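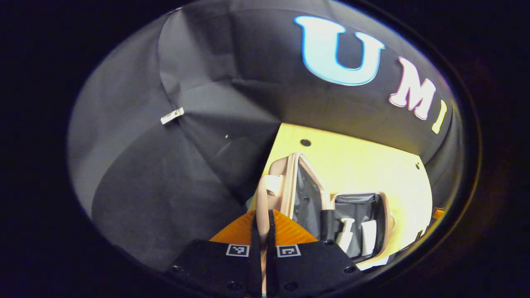 4.3 Tâche « Valise » : mise en route

1. Poser la valise ouverte, intérieur tourné vers la pince.
2. Dégager les sangles et fermer les poches zippées de la doublure.
3. Dans Skornard, choisir Valise, puis régler la force de serrage sur 200.
4. Lancer un essai à vide, puis un essai avec un seul article.

Remarque : le module Grenik range correctement les objets rigides. Le pliage du linge et la fermeture éclair restent à faire à la main ; la version de mars n'y change rien.

Attention : ne pas dépasser 400 sur une coque rigide. Garder les mains hors de la valise pendant le cycle. Si une sangle se prend entre les doigts, arrêter le cycle avant de la retirer.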